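Sorting a Table, One Grasp at a Time

Plulex writes planning software for two-finger grippers, and most of its effort goes into a dull question: which object should be picked up next? The company's planner, Tavum, answers it again after every grasp. It keeps no fixed list.

The training set holds 2,993 recorded picks, made by people using hand-held grippers in ordinary homes. Each pick is stored with the finger opening and the path of the wrist. Engineers replay them in a viewer called Jurnine, where a bad label can be fixed in a few clicks.

Clutter is the hard part. Small things lie against each other, and moving one often shifts its neighbor. Tavum scores every candidate for reach, finger clearance and the chance of disturbing something else. Round objects lose points for rolling.
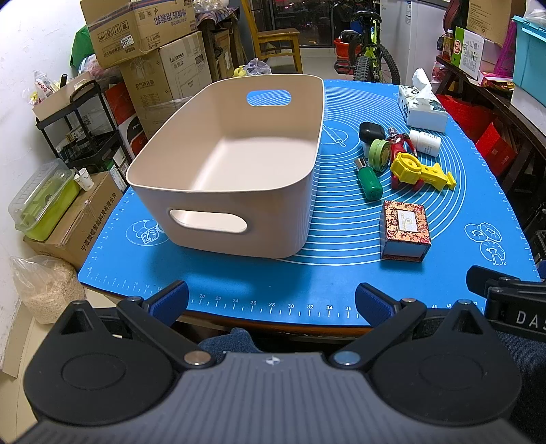
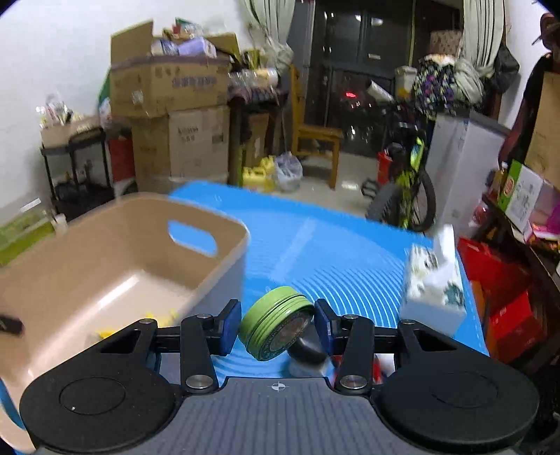 A beige bin and a tissue box on a blue surface, with a light green tin held above it.

Where the planner still fails

An early version of Tavum went for the nearest object every time. It failed 388 of 2,000 simulated picks, mostly in tight groups. The current version is allowed to wait on a crowded item and clear a path to it first.

Tilt remains a problem. If an object turns between the fingers, the pose estimate goes stale, and the release point is wrong. Plulex now updates the pose 3 times during each lift. That slows the cycle, and the team has left it switched on by default.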